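Ticket: Duvet keeps coming out of the wash with a lump down one side
Opened by: Manolis Alexiou
Product: Isberg duvet, cream
Status: Open
Date: 6th November

Hi again! So I followed your instructions (the low spin, the extra rinse, the whole thing) and I'm still getting the lump. It's always down one long side, and the middle goes thin and flat, like all the filling packed up and moved over there.

What I've tried so far:

Washed it by itself, then left it in the Cadwaladr dryer for almost 4 hours on low. Came out lumpy.

Put 2 tennis balls in with it the next time. Louder, a bit better, still lumpy.

Shook it out by the corners with my sister on the other end. Best result yet, but the lump was back after 2 nights!

Your last reply asked whether I fold it or leave it flat between washes. Flat, on the bed, right by the washer (small apartment, don't judge). I do tend to dump my clean clothes on top while I sort them, so if that's a no-no please tell me.

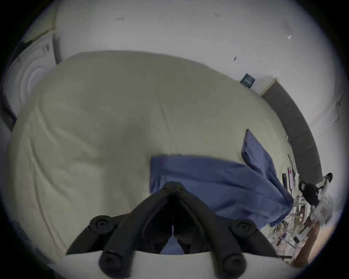
Photo: M. Alexiou, attached to ticket

Look at the left side, where the edge rolls over and gets thick, and then at the dip in the middle. 

Is there a way to get the filling to spread back out, or am I looking at a replacement? I still have the receipt from Brondusitz if you need it. Evenings are best if you want to call.

Thanks,
Manolis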